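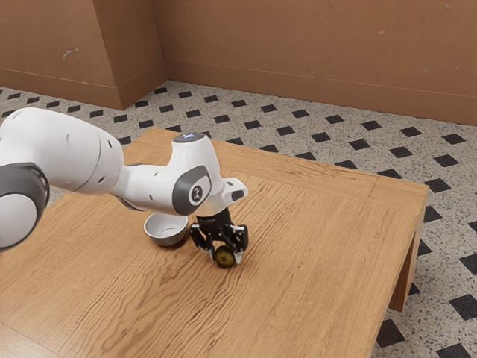
The packing hall at Grutgate took on its first automated cell in January, and most of the argument since then has been over headcount. I think that is the wrong measure. The cell handles small fruit, one piece at a time, and it was planned in simulation long before any steel was bolted down. A task such as moving one green fruit with a two-finger gripper, a bowl standing beside it on a wooden table, looks trivial on a screen. On the line it becomes a set of tolerances, and somebody has to own them.

At Grutgate that somebody is Aleksandra Nowicki, a former grader. In one week she logged 1,806 picks and cleared 50 stoppages by hand. Her pay grade did not change. The firm classes clearing a stoppage as machine minding, although it calls on the same judgement of ripeness and bruising that grading did.

A pear is a fair test of this. Its skin is mottled, its stem sticks up, and the fingers must open wide enough to pass both sides before they close. Grip force is a setting. Choosing the setting is skilled work, and graders should be paid for it.

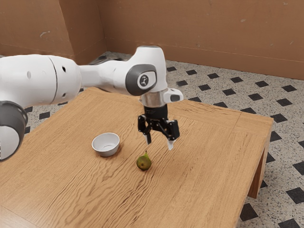

What should change

Stoppage logs should be open to the people who clear them. Graders should sign off any new grip setting before it reaches the line. Time spent on simulated trials should count as paid training, at the full shift rate.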